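Fonduneck Wildlife Reporting Desk – Support Log
9 February 2020
Posted by Minttu Mustonen

We use cookies to remember your login and language. By continuing to browse you accept our cookie policy.

Ticket subject: Dead wild bird reports not reaching the sampling queue
Product: Plirero mortality reporting module
Site: Ametepe wetland district
Priority: 2
Status: Resolved, monitoring

Reported problem

The Ametepe district office entered 534 dead bird reports through the Plirero mobile form this season. Reports are supposed to move to the sampling queue when they meet the cluster rule, which is four or more carcasses within the same search radius. The lab contact noticed that the queue was almost empty while field staff were still logging ducks and coots at the north shore. The district had already sent the lab a spreadsheet by hand as a stopgap.

Environment

Server version unchanged since June. Mobile form updated last month to add the species picker and the "scavenged" checkbox. Lab transfer goes through the Favavetti connector, which writes to the sampling queue every hour.

Step 1. Confirm that reports are stored

Searched the main table by district code. All 534 records present, with coordinates, species group and carcass condition filled in. No duplicates by record number. Data loss ruled out.

Step 2. Check the connector

Restarted the Favavetti service and read the log. The connector runs on schedule and exits cleanly. It sends whatever is flagged as a cluster, and very little is flagged. Credentials are valid. A test record flagged by hand arrived in the lab queue on the next run.

Step 3. Check the cluster rule

The search radius is stored in meters and should be 200 for waterfowl. The district settings page shows 200. The same value read directly from the database is 0.2, so two reports had to share nearly the same point before they were grouped. The settings page converts the stored value for display, which is why the district saw nothing wrong.

Tanko Usman confirmed that the form update changed the unit field from meters to kilometers and rewrote the radius. The cluster job was not updated and still reads the number as meters. 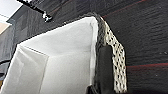
Step 4. Correct the radius

Set the unit field back to meters and the stored radius to 200. Cleared the settings cache. Do not edit the radius from the settings page until the patch is installed – saving the page writes the kilometer value again.

Step 5. Rerun the cluster job

Ran the job over the full season in dry-run mode first. Output listed 199 reports that meet the rule and were never flagged. Minttu compared a sample against the north shore paper sheets and the groupings matched. Ran the job live. No errors.

Step 6. Release to the lab

The lab asked us not to push all 199 at once. Many of the older carcasses have already been buried or were too decomposed to swab, and each queue entry generates a kit request. Records marked "disposed" or "decomposed" were sent with the status "information only". The remainder went out as normal sampling requests, newest first.

Comments

Tanko Usman: Patch is written. The cluster job will read the unit field before it reads the radius, and will stop with an error if the field is blank. Other districts on the new form need the same check. Raptors use a separate rule with no radius and are not affected.

Minttu Mustonen: District asks whether the missed flags change the test results so far. They do not. Swabs already taken are linked by record number. The map of suspected clusters does change and has to be redrawn before it goes to the veterinary office.

Tanko Usman: Map layer rebuilt. Old layer kept under the archive tab with a note. Please use the new one in correspondence.

Minttu Mustonen: Received. District has been told to stop sending the spreadsheet – two of its rows had been keyed in by the lab as new cases and have now been merged with the originals.

Open items

Patch to be installed on the Ametepe server after the next backup.
Radius check on remaining districts, assigned to Tanko.
Help text on the settings page to show the stored unit.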